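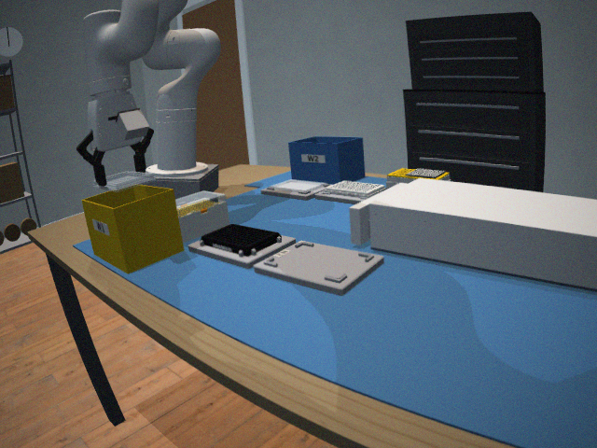 A simulated workcell, with the arm over its table and the bins and trays set out.

Every spring I get the same call from some small shop or other, and I do love getting it, because the person on the line is always a little giddy. They have finally found the money for a robot arm! Then I ask what they have set aside for trays, and the line goes quiet for a bit.

I think we budget for these things backward. At Restham, where I helped plan two assembly benches, the arm was settled in a single meeting and we spent the next 21 weeks on everything around it: the bins, the labels on the bins, the plates that hold a part square while the fingers come down on it. Almost 48 percent of the final bill went to things that would never make the brochure (and bless the people who approved it, they had been promised far less).

So my advice, for what it's worth, is to build the bench on a computer first, down to the last tray, and let people argue over it for a good long while. Moving a yellow bin on a screen costs you a few minutes. Moving it after the fixtures have been cut can cost you August, as our friends over at Bakilana found out.

And please, price the small stuff before you sign for the big stuff. I would sooner see a shop put off its arm until next year and buy decent fixtures now, since the folks at the bench can use those by hand in the meantime and will gladly tell you which ones are no good.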